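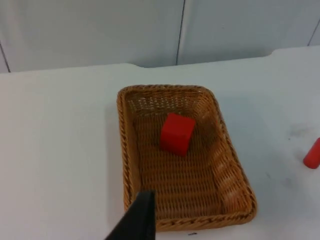
Section 2: Setting out the sorting basket

The Kaltton sorting set is used on a table, with one basket for each child or pair. Choose a table with a flat, clear top and leave enough room for the pieces beside the basket. A white or light tabletop works well, and a red cube is also easy to find against the tan weave. The sides slope outward to the rim, so small hands can reach the bottom without tipping the basket over.

1. Take the basket out of the carton and remove the paper wrap.

2. Run a hand along the rim and the inner walls. Trim any loose strand with scissors. Do not pull it.

3. Set the basket flat on the table, at least 15 inches from the edge.

4. Put one cube in the basket as the starter piece. Keep the other shapes outside for now.

5. Lay the cylinders on their sides, or stand them on end if the table is not quite level.

6. Read out the first card from the Gristbridge card pack and let the child add the matching piece.

Note: Small gaps between the strands are normal in woven wicker. They do not weaken the basket.

Note: A full session takes around 25 minutes. Younger children may want to stop sooner – the cards can be picked up again at any point.

Caution: Do not soak the basket. Wipe it with a barely damp cloth and let it air dry before putting the pieces back.

Caution: Do not lift a full basket by one side of the rim. Use both hands.

Replacement cubes and cylinders are listed under part 101.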